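紅茶・お茶なんでも板 > 淹れ方
アイスティーが濁る人、濁らない人、集まってください

投稿者:minamo_cha
2026年7月4日(土)

暑くなってきたので立てました! 毎年この季節になるとアイスティー熱が再発する者です。

先週、Relteoの店頭でKodikara農園の茶葉を100グラム買いました。セイロンの低地産で、ホットで飲むと黒蜜みたいな甘い香りがして、もう最高なんです。これは絶対アイスでもおいしいぞと思って、濃いめに淹れて氷に注いだら、見事に濁りました。カフェオレを薄めたような色。味は悪くないんですが、あの透きとおった赤が見たかった……。

やったことを書いておきます。沸騰したお湯で普通の倍の濃さに淹れて、蒸らしはホットと同じ時間。ポットのまま少し置いて(電話がかかってきたので)、それから氷をいっぱい入れたグラスに注ぎました。砂糖なし。水は水道水です。

濁らせない派の皆さん、どうしてますか。濁ってもいいじゃない派の方も歓迎です。どちらの話も聞きたいです。

投稿者:渋抜き太郎

電話が犯人だと思います。

紅茶の濁り(クリームダウン)は、タンニンの仲間とカフェインがくっついて、冷えたときに見えるようになるものです。ゆっくり冷ますほど出やすい。ポットで放置した時点で半分負けています。淹れたら茶葉をこして、間を置かずに氷に当てる。まずここだけ変えてみてください。

投稿者:minamo_cha

渋抜き太郎さん、早い! ありがとうございます。電話は母からで、しかも長かったです(笑)

冷蔵庫にそのまま入れるのもやっぱりだめですか? 友達はそうしてるらしくて。

投稿者:渋抜き太郎

冷蔵庫にぬるいまま入れるのは、濁りに関してはいちばん不利です。どうしても作り置きしたいなら、先に氷で冷やしきってから、常温に置いておくほうがきれいに残ります。ただし夏場に常温で長く置くのはお勧めしません。その日のうちに飲んでください。

投稿者:葉っぱ係

はじめまして、セイロン大好き人間です! Kodikaraの低地産、私も飲んでます。あれ、濃いんですよね。濃いというか、水色も味も太い。ああいう茶葉はタンニンも多めなので、倍の濃さにして急冷という王道のやり方だと、電話がなくても濁ることがあります。

私がやっているのは、茶葉の量を増やさずに、蒸らし時間も延ばさずに、お湯だけ減らす方法です。つまり「倍」まで持っていかないで、少し手前で止める。氷が溶けた分で薄まるのを怖がらないこと。最初の一口は濃くて、途中からさらっとしてきて、その変化がまた楽しいんですよ。グラスの最後のほうなんて、ほとんど紅茶の香りの水です。でもそれが夏の午後には合う!

あと、砂糖を入れる派の人は、熱いうちに茶葉をこして、そこで溶かしてしまうといいです。濁りにくくなると言われてますし、実際うちではそうなってます。グラニュー糖がきれいに仕上がります。

投稿者:komorebi77

濁ってもいい派です。

というか、濁る紅茶って成分がしっかり出ている証拠なので、私は濁ったら「当たり」と思っています。アッサムの良いやつなんて、冷めかけのカップの表面がもう白っぽくなりますよね。あれを見て「失敗」と言う人がいるのが少し悲しいです。透明なアイスティーのために渋みの少ない茶葉を選ぶというのは、順番が逆じゃないでしょうか。

投稿者:渋抜き太郎

気持ちはわかりますが、minamo_chaさんは「透きとおった赤が見たい」と書いています。味の優劣の話にすると噛み合わなくなります。

それから、濁りは成分の多さだけで決まるものではありません。水の硬度や冷やす速さも効きます。同じ茶葉でも濁ったり濁らなかったりするので、「当たり」の目印にするのは無理があります。

投稿者:komorebi77

目印というのは言いすぎました。でも同じ水、同じ淹れ方で比べたら、うちではだいたい濃い茶葉のほうが濁りますよ。そこは譲りません(笑)

投稿者:Lutfa Dissanayake

皆さん、こんばんは。ゴールから11年、名古屋に住んでいます。Kodikaraという名前が見えたので、うれしくなって書きこみました。日本語が変なところがあったらごめんなさい。

私の実家は農園の近くではないですが、お茶は一日に何回も飲みました。氷の入った紅茶は、子どものころはほとんど知りませんでした。暑い日でも熱いお茶です。粉ミルクと砂糖をたっぷり入れて、二つの容器の間で高いところから何回も移します。泡が立って、飲める温度になります。暑い日に熱いものを飲むと汗が出て、風が来ると涼しい。日本に来てから初めてアイスティーを飲んで、おいしくてびっくりしました! でも母に電話で話したら「どうしてお茶を冷たくするの」と言われました。

冷たくするときは、私は生姜を使います。生姜の薄切りを熱いうちに入れて、こして、ライムをしぼって、氷に注ぎます。ライムを入れると色が明るくなって、濁りも目立たなくなると思います。
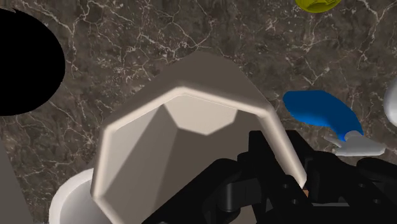 生姜は皮をむかないほうが香りが強いです。よく洗って、皮のまま薄く切ってください。チューブのものでもできますが、細かい繊維が残って、それで濁って見えます。ライムは最後です。熱いお茶に入れてしまうと、香りが飛んでしまって、酸っぱさだけ残ります。

砂糖は、あればキトゥルの蜜を少し。椰子の仲間の木から取る蜜です。なければ黒砂糖でもおいしいです。黒砂糖だと透明にはなりませんが、Kodikaraの黒蜜の香りにとても合いますよ。

投稿者:葉っぱ係

Lutfaさん!! 生姜とライム、今すぐ試したいです。キトゥルの蜜、前に一度お土産でもらって、ヨーグルトにかけて全部食べてしまいました。紅茶に入れればよかった……。

レモンで色が明るくなるのは知ってましたけど、濁りまで目立たなくなるんですね。ライムは家にないので、明日の朝いちばんで買ってきます。

投稿者:渋抜き太郎

酸で濁りが減る、というのは補足が要りそうです。色が薄くなるのは確かですが、濁りそのものがどこまで消えるかは濃さによると思います。色が明るくなって目立たなくなる面もあるので、Lutfaさんの「目立たなくなる」という書き方がちょうど良いと思います。

投稿者:白湯さん

横から失礼します。水出しは人気ないんでしょうか。

私はずっと水出しで、茶葉を水に入れて寝る前に冷蔵庫、朝に引き上げるだけです。濁ったことがないです。カフェインもタンニンも出方がゆるやかだからだと思ってます。冷水筒はDillosoの、ふたにこし網がついているのを使っていて、そのまま注げるのですごく楽です。洗うときに網の縁に葉が残るのだけが不満です。

投稿者:komorebi77

水出し、飲みやすいのは認めますが、紅茶である必要があるのかなと毎回思います。香りの上の部分が出てこない感じで。緑茶の水出しは大好きなんですけど。

投稿者:白湯さん

ええっ、そうですか。ダージリンの春摘みなんて、水出しのほうが花っぽさが前に出ると思うんですけどねえ。熱湯だと渋みに押されてしまう気がして。茶葉によるんじゃないですか?

投稿者:komorebi77

春摘みは確かに。あれは私の中でほぼ緑茶扱いなので忘れてました。低地産やアッサムに関しては熱湯一択です!

投稿者:湯沸かし部

道具の話をしてもいいですか。温度設定つきの電気ケトルを使っている方、アイスティーのときは何度で淹れてますか。

うちはHeneoのケトルで、セールのとき3000円で買いました。少し温度を下げて淹れると濁りが減ると聞いたので試しているんですが、低地産だと香りが眠たくなってしまうんです。葉が開ききらないような。結局、沸騰に戻しました。

投稿者:葉っぱ係

私も沸騰派です。温度を下げるくらいなら蒸らしを短くするほうが好み。細かい葉のものは、思っているより早く出ますよ。葉の大きいものだと短くしすぎると物足りないので、そこは味見しながら。

Kodikaraの袋、よく見ると等級が書いてあると思うんですけど、minamo_chaさんのはどれでしたか? BOPとFBOPでだいぶ違います。

投稿者:minamo_cha

うわあ、寝て起きたら返信がたくさん! 全部読みました、ありがとうございます。

袋を見たらBOPでした。細かいです。ということはホットと同じ蒸らしで倍の濃さって、けっこう出しすぎてたんですね……。

さっそく朝から2回淹れました。

1回目は渋抜き太郎さんの「すぐ氷」だけを守って、ほかは同じ。注いだ瞬間は透明で、やった! と思ったんですが、半分飲んだあたりでうっすら曇ってきました。でも前回とは全然違います。

次は葉っぱ係さん式で、濃さを控えて蒸らしも短め、熱いうちに砂糖を少し。これが最後まで透明でした! 窓のところに持っていって光にかざして、しばらく眺めてしまいました。赤い。本当に赤いです。味もすっきりして、黒蜜の香りが鼻の奥に残ります。

ただ、komorebi77さんに怒られそうですが、飲みごたえは1回目のほうがありました。悩ましい。

投稿者:komorebi77

怒りませんよ! むしろ「飲みごたえは1回目」と言ってもらえて大満足です。曇ったところにミルクを入れればいいんです。そのまま最高のアイスミルクティーになります。濁りが全部隠れて、濃い分だけミルクに負けない。低地産はここからが本領だと思ってます。

牛乳は先にグラスに入れずに、氷と紅茶の上からゆっくり。二層になってきれいです。混ぜるのがもったいないくらい。

投稿者:Lutfa Dissanayake

komorebi77さん、賛成です! ミルクを入れるなら、お茶はとても濃くしてください。日本のミルクティーは、私にはまだ少し薄いです。夫は私のお茶を「目が開く味」と言います。

minamo_chaさん、光にかざす気持ちはよくわかります。BOPは色がとても良いです。

投稿者:渋抜き太郎

二層にするなら砂糖入りの紅茶のほうが下に沈むので分かれやすいです。無糖だとすぐ混ざります。

あと、湯沸かし部さんの温度の件。高い温度で短く、のほうが低い温度で長くより香りが残るという意見に私も賛成です。眠たくなるという表現、よくわかります。

投稿者:湯沸かし部

ありがとうございます、安心して沸騰ボタンを押します。温度設定つきを買った意味が薄れてきましたが、緑茶で使います。

氷って皆さん、製氷皿の氷ですか? 買った氷だと溶け方が違うので、薄まり方も変わると思うんですけど。

投稿者:白湯さん

うちは製氷皿です。冷凍庫の匂いが移ると紅茶が台無しになるので、ふた付きのにしてからずいぶん良くなりました。前の日に魚を冷凍していたときの氷で淹れたことがあって、あれはもう飲めたものではなかったです。

投稿者:葉っぱ係

氷の匂い、大事! 私は来客のときだけ袋の氷を買います。角が大きくて溶けにくいので、急冷用は製氷皿のを使って、飲むときのグラスには大きいのを入れる、と使い分けてます。急冷用の氷はこしながら捨ててしまうので、薄まり具合もそこで決まって、あとが楽なんです。

投稿者:komorebi77

二段階ですか。洗い物が増えるのがなあ。私はグラス一つで済ませたいです。

投稿者:葉っぱ係

一人分ならそれで十分だと思います! 人数がいるときの話ですね。

そして報告です。ライム買ってきました。生姜、皮のままでやりました。Lutfaさん、これはすごいです。最初に生姜の香りが来て、紅茶が来て、飲みこんだあとでライムが戻ってくる。家族が一口味見と言って半分飲んでいったので、もう一度お湯を沸かしてます。

投稿者:Lutfa Dissanayake

わあ、うれしいです! 辛いのが好きなら、黒胡椒をほんの少し入れてみてください。風邪のときは同じものを熱くして飲みます。11月になったら、そちらもぜひ。

投稿者:minamo_cha

黒胡椒!? やります。でもライムがないので今日はミルクで、komorebi77さん式を試します。二層、できたら報告しますね。

茶葉がもう袋の半分くらいになってきました。Relteoでもう一袋買うとき、同じBOPにするか、FBOPにするか迷ってます。アイスにするならどっちがいいでしょう?

投稿者:葉っぱ係

透明な赤を眺めたいならFBOP、ミルクならBOPのままで! 私なら両方買います。

投稿者:渋抜き太郎

同じBOPをもう一袋で良いと思います。蒸らしの加減がつかめてきたところで葉を変えると、また最初からです。

投稿者:白湯さん

水出し用にFBOPをぜひ……(小声)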